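Nous utilisons des cookies pour mesurer l'audience du site. Accepter – Refuser – Personnaliser
Rechercher dans les guides
Dernière mise à jour : 19 août 2025

Section 4. Garnir le présentoir transparent à trois couloirs

Bon, le présentoir est déballé, on passe à la partie que je préfère : le remplir ! Je vous donne ma méthode, celle que j'utilise pour le coin encas de l'accueil depuis le mois de mars. Elle marche avec le modèle Tikham comme avec son petit cousin de chez Surkau (un peu plus court, mêmes couloirs).

Avant de commencer, prévoyez un chiffon microfibre, de l'eau tiède et une goutte de liquide vaisselle. Pas d'alcool ménager, le plastique devient laiteux et ça ne se rattrape pas.

1. Retirez le film de protection, y compris dans les pointes au bout des couloirs. Il s'y coince toujours un petit morceau – une pince à épiler aide bien.

2. Passez le chiffon, puis laissez sécher 20 minutes à l'air libre, à plat.

3. Choisissez l'emplacement. Une surface mate et plane, c'est l'idéal, le présentoir glisse beaucoup moins que sur du verre.

4. Attribuez un couloir à chaque famille de produits. Chez moi, les barres chocolatées vont à gauche et les petites boîtes en carton au milieu. Le couloir de droite, je le garde pour ce qui change d'une semaine à l'autre.

5. Couchez les barres dans le sens de la longueur, le logo vers le haut. Un Snickers tout seul suffit pour repérer le couloir, vous ajouterez le reste ensuite.

6. Posez les boîtes l'une derrière l'autre, sans les tasser. Si vous scannez vos articles à la caisse, laissez le code-barres accessible, vous gagnerez du temps à l'inventaire.

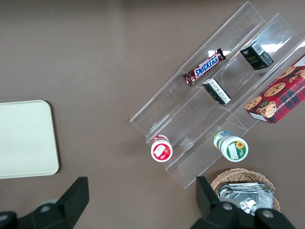 Une lectrice, Karkia76, m'a écrit qu'elle fait exactement l'inverse : les boîtes sur les côtés, les barres au centre, parce que ses clients se servent de la main gauche comme de la droite et que les emballages souples attrapent mieux le regard au milieu. Elle ajoute qu'elle remplit toujours par le fond et qu'elle n'a plus jamais de produits périmés oubliés.

J'ai essayé son idée pendant une semaine et, ma foi, le remplissage par le fond, je l'ai adopté ! Pour l'ordre des couloirs, je reste sur le mien (question d'habitude).

7. Vérifiez les dates, les plus proches devant. Je note tout dans un carnet Rimkutė à petits carreaux, mais un tableur fera l'affaire.

Note : la notice du fabricant annonce une charge jusqu'à 1000 g, répartie sur les trois couloirs. Avec des barres et des petits cartons, on a de la marge.

Attention : ne soulevez jamais le présentoir garni par une seule paroi. Elles sont fines et peuvent se fendre au niveau du pli. Videz-le d'abord, ou prenez-le à deux mains par-dessous.

Attention aussi au soleil derrière une vitrine. Au-dessus de 18 degrés je surveille le chocolat de près, et l'été je déplace tout au fond de la pièce.

Pour le nettoyage courant, reportez-vous à la section 5. La référence des séparateurs de rechange est la 339.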